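27 September 2018

Lost most of today to the right arm. Writing it down while I still have the order of things straight, as I will have to do the proper incident form tomorrow and the form has a box for everything except what happened.

We started the shirt runs a bit after nine. The plan was 50 folds on the Etero before lunch, same as yesterday, with the shirts dropped on the table any way they landed. The first batch went fine. Slow, but fine. The left gripper missed a sleeve twice and recovered both times without help. I had my coffee and did the log by hand.

On fold 30 the right arm came down to take the hem and kept coming. It should have stopped just above the sheet. It pressed into the table hard enough to slide it back over the carpet, then the wrist twisted and the arm swung out to the right, about chest height, with the fingers open. I was on the other side filling in the log. If I had been fetching a shirt from the pile I would have been standing where it went.

I hit the stop. The arm did not stop right away. It finished the swing and then went dead, and that is the part I have been thinking about all evening. I would put the delay at close to a second. The log says 1,150 milliseconds between the button and the motor power dropping. The Clundberg manual gives a much smaller number and we have always taken the manual's word for it.

Nothing broken that we could find. One of the finger tips had a scuff and the black sheet had a new crease in it. We switched everything off, put tape on the floor around the base and had a talk about it standing up, which went on too long. Half the room wanted to blame the wrist sensor. The other half wanted to blame the update from Powell that went on in June. I said it could be both and was not popular.

After lunch we split up. Two people took the force readings and I took the stop circuit, mostly because I was the one who had pushed the button and felt I had earned it. The sensor people found their problem first. The wrist reading had been drifting since the start of the morning, a little with each fold, and by fold 30 the arm believed it was touching nothing when it was pressed flat on the table. So it pushed down to find the table. It then hit its torque limit, and the recovery move took over, which lifts the arm and swings it clear. Clear of the table, that is. Whoever wrote it did not think about people, and I have a bad feeling it was me, two years ago.

The stop took longer to find. The button goes through a Grilel relay box on the floor, and the box has a setting that lets the arm finish its current move before power is cut. It is meant to save the gearboxes. Ours was set that way and there is no record of who set it. It may have come like that. I changed it, tested it with the arm moving slowly in the air, then tested it again at normal speed. Power now drops as fast as the manual says. I did the test 40 times, which was more than anyone asked for, and wrote down each one.

We also went over the other stations. One more relay box was on the same setting. That one worries me more than ours, as people lean right across that table all day.

Late in the afternoon we brought the arms back up at quarter speed, sensor zeroed before every fold, and ran shirts again with one person doing nothing except holding the stop button. 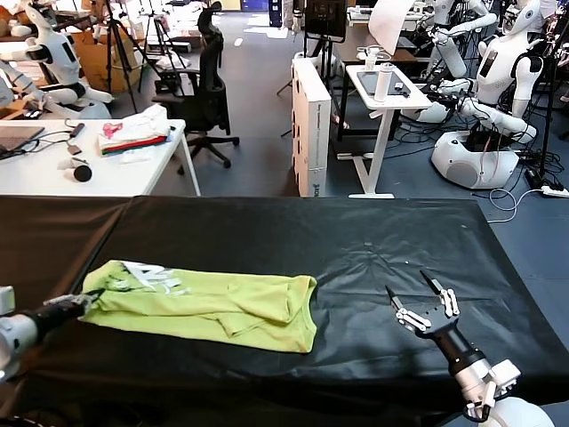

Left gripper on the yellow-green shirt, right arm over the sheet.

I kept my eyes on the right arm for the whole session. It behaved. The drift is still there in the numbers, smaller, and zeroing hides it without fixing it. I would like the wrist taken apart before we go back to full speed. I was told we would discuss it, and I know we are behind on the shirt count, but I am not signing the form until it is done.

Things for tomorrow: the form. Write to Powell and ask what the June update changed in the recovery move. Write to Grilel and ask what the box is set to when it ships. Put the tape further out on the right side — it is in the wrong place for an arm at full reach. Buy more tape.

Home at nine. Ate toast over the sink. My hand still remembers pushing that button and waiting.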